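Sureck Circuit resurfacing and the 12 hour race
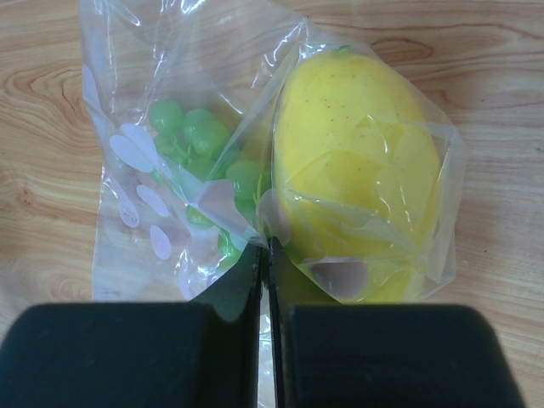 Club Racing and Endurance

kerbhopper
Posted May 2, 2020

Has anyone read the notice on the Sureck site? They want to resurface from the exit of the hairpin to the end of the pit straight while there's no racing on. That's 800 metres of new tarmac, going down with no cars to bed it in before the 12 hour race, if the race goes ahead at all.

I'm in two minds. The bumps before turn one needed sorting, but new surface there is going to be very slippery off line, and that's the main passing place for the smaller classes.

oldslicks
The bumps are the best part of the lap. You had to choose where to brake and it sorted out the people who had only practised on a simulator. Take them out and everyone brakes at the same board.

gravel_trap_gary
They were fine in a saloon, oldslicks. Try it in a single seater with 46 cars on the grid. I cracked a floor there last season and so did the car in the next garage. I'm glad it's being done.

oldslicks
Raise your ride height.

gravel_trap_gary
I did. It then wouldn't turn in at the chicane.

Tyrewall
Does the notice say who is doing the work? When Rodov was resurfaced they used a mix with too much binder and it bled in the heat. The first meeting was red flagged twice for cars going off at the same place. They had to come back and scrub the surface before anyone would race on it again.

kerbhopper
No contractor named. It only says the work has gone out to tender and the drainage on the inside of the last corner will be looked at as well.

pitboard2
The drainage matters more than the bumps if you ask me. In March last year there was a stream across the track at the last corner for the whole of the second session. I was on pit wall and watched car after car lose the back end at the same point. A drain and a bit of camber would do more good than all that tarmac.

Tyrewall
Agreed on the drain. Rodov did theirs properly in the end and it's one of the better wet tracks now.

no_grip_again
What does this mean for tyres? We run the Fludix medium and bought two sets for the 12 hour on the basis that Sureck is hard on the front left. If the new surface is smooth they'll take ages to come in and we'd have been better off with softs.

gravel_trap_gary
Depends on the stone they use. New tarmac isn't always smooth. Sometimes it's sharp for the first few meetings and you go through fronts faster than before. I'd hang on to the mediums.

oldslicks
New surface is always low grip. It's the oil coming out of it.

gravel_trap_gary
For the first few weeks, yes. After that it depends on the stone, as I said.

no_grip_again
So that's one for mediums and one for softs. Thanks both.

lapscorer
The Ajayi team tested at Rodov soon after it was redone and their lap times came down all through the day, then fell off a cliff when the sun got on it. I was doing their timing. I wouldn't buy anything until somebody has run at Sureck in warm weather.

kerbhopper
Is the 12 hour still in its usual slot, does anyone know? The entry form has gone from the club page.

lapscorer
The form was taken down when the other meetings were postponed. I've heard the club would like to keep the race and drop the support events, but that's second hand. Entries already paid are being held over. You can ask for a refund by email.

pitboard2
Dropping the support races would be a mistake. They pay for the marshals' food and half the medical cover.

oldslicks
They also tear up the grass and leave oil at the hairpin. I wouldn't miss them.

pitboard2
You started in one of them.

oldslicks
I did, and I left plenty of oil at the hairpin.

kerbhopper
I've emailed the circuit to ask about the contractor and whether there will be a test day before the first meeting. Will post the reply when I get one.

Tyrewall
Ask them about the pit lane exit too. If the new track is higher than the old pit lane there will be a lip where they join. Rodov had one and it took out a couple of splitters.

kerbhopper
Good point, I'll send a second email.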